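Erkness sucht Besitzer

Fundbüro stellt liegen gebliebene Elektronik bis Samstag zur Abholung bereit

Erkness. Wer in den vergangenen Monaten ein Telefon, ein Ladegerät oder einen einzelnen Kopfhörer vermisst hat, bekommt noch einmal Gelegenheit zur Reue. Das städtische Fundbüro räumt sein Elektroniklager und gibt bis Samstag um 16 Uhr zurück, was sich zurückgeben lässt. 155 Geräte liegen nach Auskunft der Verwaltung in den Schränken, dazu eine Bananenkiste mit Kabeln, deren Inhalt vorsichtshalber als eine Position geführt wird.

Der größte Teil stammt aus den Bussen der Linie 22. Warum ausgerechnet dort so viel liegen bleibt, kann sich auch Seidu Tsikata nicht erklären, der das Fundbüro seit dem Umzug in das Flendari-Haus leitet. Die Linie verbindet den Bahnhof mit dem Freibad, hat gepolsterte Sitze und fährt langsam. "Die Leute steigen wach ein und schlafend aus", sagt Tsikata. Ein Fahrgast habe im Juni seinen E-Reader abgeholt und dabei den Regenschirm an der Theke vergessen. Der Schirm hat inzwischen eine eigene Nummer.

Wer etwas wiederhaben will, muss es beschreiben können, und daran scheitern offenbar viele. "Schwarz, mit Bildschirm" reicht nicht, ebenso wenig der Hinweis, das Gerät sei ziemlich neu gewesen. Verlangt werden Hersteller oder Modell, besondere Merkmale und der ungefähre Ort des Verlustes. Bei Telefonen hilft die Eingabe des richtigen Codes am Schalter. Für sie hat man zwei Versuche, danach bittet das Personal freundlich um einen Kaufbeleg. Auch ein Kratzer gilt als Merkmal, sofern man sagen kann, wo er sitzt. Eine Bürgerin erkannte ihr Tablet am Aufkleber einer Eisdiele, die es seit Jahren nicht mehr gibt - das Tablet lief noch.

Gebühren fallen in dieser Woche keine an. Der Stadtrat hatte sie im Frühjahr mit knapper Mehrheit ausgesetzt, nachdem die Einnahmen des Vorjahres die Kosten für das Quittungspapier nicht gedeckt hatten. Was am Samstag übrig bleibt, geht an die Werkstatt Skenunetti in der Aidoostraße. Dort werden die Speicher gelöscht und brauchbare Teile ausgebaut. Im vorigen Jahr kamen auf diese Weise 619 Euro für den Jugendtreff zusammen, der davon ein Sofa anschaffte. Auf dem Sofa, so hört man, ist bereits das erste Handy zwischen den Polstern verschwunden.

Nhyira Ofori von der Werkstatt rät davon ab, die Frist auszureizen. Ein zerlegtes Gerät lasse sich zwar ebenfalls zurückgeben, die Freude darüber halte sich aber erfahrungsgemäß in Grenzen. Anfragen nimmt das Fundbüro auch telefonisch entgegen, was freilich voraussetzt, dass man noch ein Telefon hat.

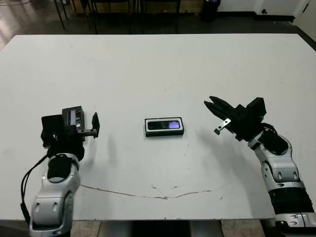

Die hartnäckigsten Fälle sind die Geräte ohne jeden Hinweis auf den Eigentümer, also ohne Hülle, Aufkleber oder Namenszug. Tsikata nimmt Beschreibungen deshalb auch dann auf, wenn sie nur aus Farben bestehen. Wer etwas Flaches mit dunkel glänzendem Display und weißem oder hellgrauem Rand vermisst, etwa so groß wie ein Smartphone, darf sich jedenfalls melden. Der violette Schimmer rechts auf dem Schirm zählt als Merkmal nur bedingt, er könnte auch eine Spiegelung sein. Geöffnet ist täglich von 9 bis 16 Uhr, der Eingang liegt auf der Hofseite.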